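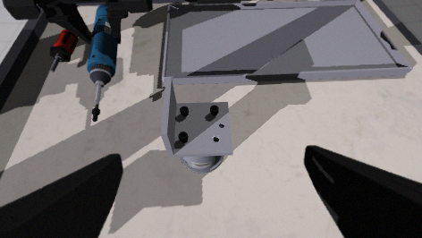 **7 Visiting a Working Cell**

An open day at an automated assembly site is a poor place to learn programming and a good place to learn what programming has to deal with. This chapter follows one such visit, made in June to the Zindow plant at Kinmont, where a screw-fastening cell is first run in simulation and then on the floor. The simulated task is small: an L-shaped bracket whose plate holds three black screws, with two holes on its right half still without one. A fourth screw hangs at the end of the blue tool's shaft. Each remaining hole is a separate problem in position, angle and torque.

Visitors to Kinmont see the simulation before the machine. The operator runs the Paltine planner through 442 fastening cycles with small changes in lighting and bracket position, then shows the log. Read the log in the order given:

- target hole
- approach angle
- contact force
- result code

Section 7.1 defines these four terms. Section 7.2 covers the tolerance stack for the bracket, and Section 7.3 compares the simulated cycle with the physical one. Readers who have completed the Villa exercises in Chapter 6 may skip Section 7.1.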